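3. Study Area and Methods

3.1 Sites and participants

The study was carried out in the town of Nomthorpe and in two nearby villages, Baston and Ruddock. We were interested in what people carry with them when they leave home for a short trip, and in how they decide where each thing goes. Earlier work on personal belongings has mostly dealt with travel and with moving house. Everyday carrying has received less attention, although it takes place far more often.

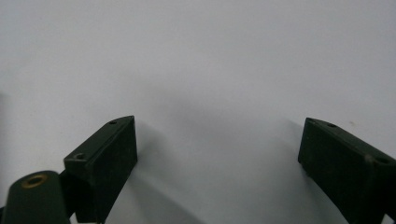
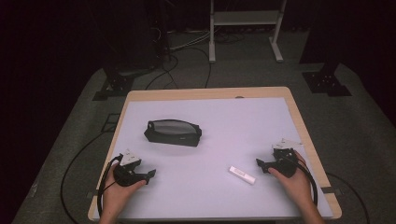
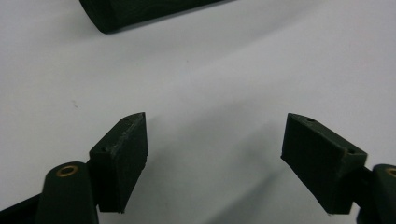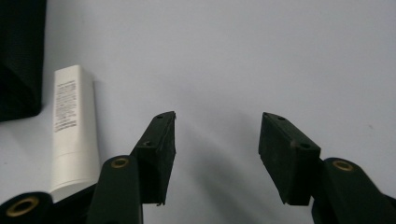

Figure 2. Pale work surface; a black zippered pouch and a small white item are visible in the second picture.

We recruited 44 adults through notices in libraries, two grocery stores and the Vellton bus station. All of them lived within walking distance of a bus stop and made at least four trips a week on foot or by bus. People who drove to work every day were left out, as a car tends to serve as a second bag and would have called for a separate set of questions. Of the 44, 30 lived in Nomthorpe and 14 in the villages.

Interviews took place in May, at home or in a library meeting room, whichever the participant preferred. Each one began with a general talk about the person's week. We then asked the participant to think of the last short trip they had made and to name what they had taken along. Only after that did we ask about bags, pockets and pouches. In pilot interviews we had put the question about bags first, and people answered by describing the bag itself — its age, its price, where it was bought — and said little about what was in it.

3.2 Coding

Interviews were written up the same day and coded by Leonora Policarpio and a second reader working separately. Items were sorted by the reason the participant gave for carrying them. An item could be given more than one code. Lip balm, for example, was coded as "daily use" by one participant and as "just in case" by another, who said she had not opened hers since winter. Where the two readers disagreed, they went back to the written notes and settled on a code together. A few passages could not be settled this way and were marked "unclear."

We use "pouch" for any small closed container that is carried inside a larger bag or coat, and "loose item" for anything that is not in one. These are our own terms. Participants used many others, including "my little bag," "the kit" and "the bits bag," and we have kept their wording in quotations.

3.3 Limits of the method

The interviews depend on memory. A person asked to name what is in a bag is likely to leave out old receipts and other things they would rather have thrown away. We chose not to ask people to empty their bags in front of us, as several pilot participants had said they would find this unpleasant. Our results should be read as an account of what people know they carry, which may differ from the full contents.

The season also matters. In May most participants had stopped wearing heavy coats, and coat pockets were hardly mentioned. Two of the Ruddock participants brought this up themselves and said that in winter they would have left the bag at home — "it all goes in the coat," as one of them put it. A second round of interviews in colder weather would be needed to say how common this is.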